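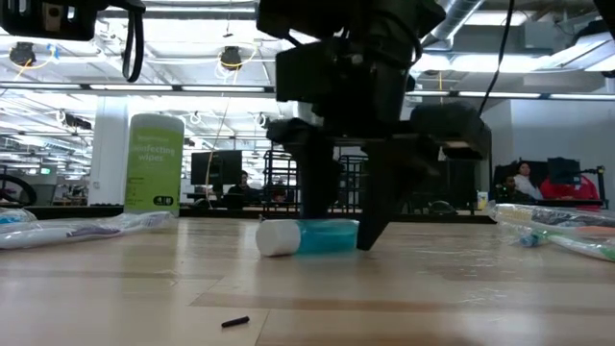
How do I get a white ring off a timber table?
Try the gentle end first. Lay a dry cotton tea towel over the mark, set the iron to low with no steam, and press for a few seconds at a time, lifting to check. White rings are usually moisture caught in the finish. Dark ones have gone into the timber and will want sanding, or a fruit bowl parked on top until you sell the house.

Mayonnaise also has its believers. Leave a smear on for an hour and wipe it off with a soft cloth. Mine worked in February and left the dining room smelling like a sandwich.
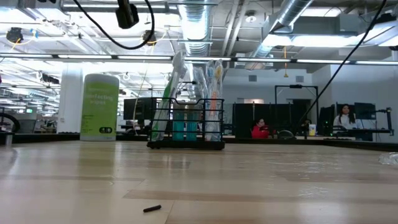 Photo: Luana Honorato

Go easy on disinfecting wipes if your table is waxed or oiled, as they can dull the colour. A damp cloth and a drop of dish soap will handle breakfast.

Coasters remain the cheapest cure. We own 100 of them, all in a drawer.

Mirela Medeiros, Benville. Updated 6 December 2020.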